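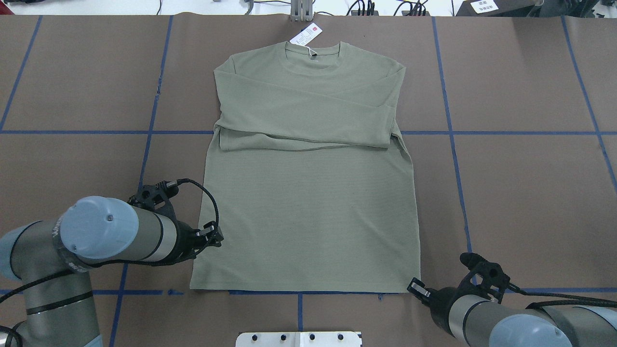 Returns and Repack, Dolico Distribution

Progress report on the garment folding cell, for the period ending in May
Prepared by Urs Rüegg for Valentin Trummer, Operations

The folding cell is now in its second stage. Stage one covered short-sleeve T-shirts. Stage two adds long sleeves, and that is where most of our time went this period. The sleeves have to be brought in across the chest before the body is folded, and both arms have to finish that step before either one starts the next.

We are still working with one garment at a time, placed by hand, face up, collar away from the operator. Feeding from a bin is not part of this stage. Tags stay on during folding, as they would on a resale item. Boris Kelmendi has asked that we keep it that way, because a tag tucked inside the fold means the packer has to open the shirt again to scan it.

The tape grid on the paper was laid out by the day crew. It gives the person loading the table something to line up against, and it lets us write down where a fold ended up without measuring every time. The paper itself wears at the seams and will need replacing before the next stage.
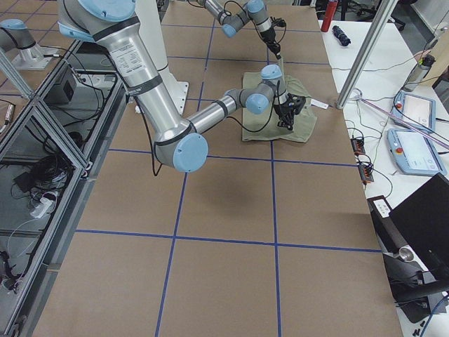

Both arms at the folding table, with the teach pendants on the side desk.

Staffing. No positions have been removed, and none are planned for removal under this stage. Two packers from the repack line, Vinzenz Brunner and Rupert Reisinger, have completed the 3-day operator course given by Mustonen. They now split their shifts between the cell and the line. Both report less wrist and shoulder strain on cell days. Both also say the work is slower and more tiring to watch than they expected, and we have moved the changeover to every two hours as a result.

Pay is an open point. Operators are doing set-up and fault recovery that is not in the packer job grade. I would like a decision on the grade before we train anyone else. We have 37 people on the repack line, and several have asked what the course leads to.

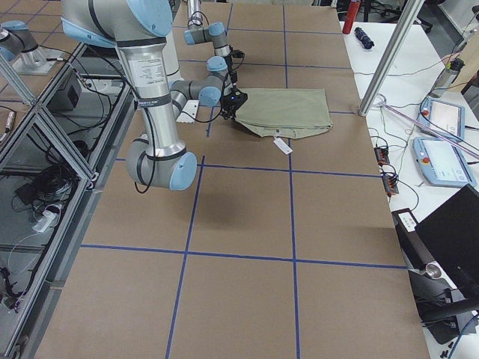
Will packers who do not want to work at the cell have to?
Operator training is voluntary for this stage, and anyone who stays on the line keeps the same hours and rate.

Problems. Soft knits remain the hardest material. The fabric shifts when a gripper lets go, and the second fold inherits whatever error the first one left. Deninine supplied revised gripper settings late in the period, and we have not run them long enough to report on. Cable routing on the side desk also needs attention. Rupert has asked for a proper tray, and I have put in the request.
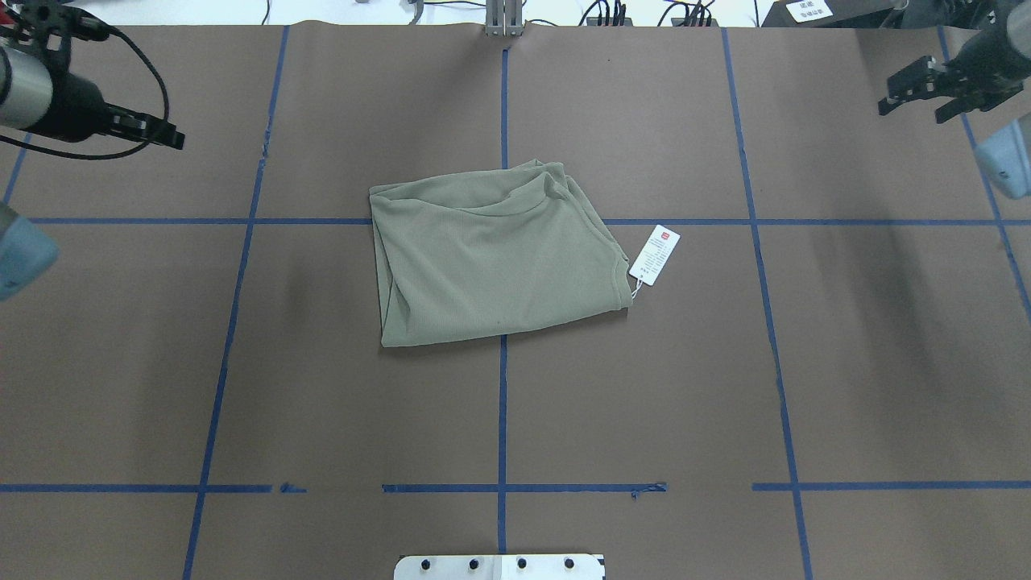
Reading time: 3 minutes

Next period. We will run 2,000 long-sleeve garments through the cell and log every one that needs to be refolded by hand. Vinzenz will keep the log. The packers will grade the folds, using the same standard they use for their own work.

Budget is on plan apart from the training hours, which were booked to the line and should be moved to the project. I need your approval for that transfer and for the job grade review by the end of the month.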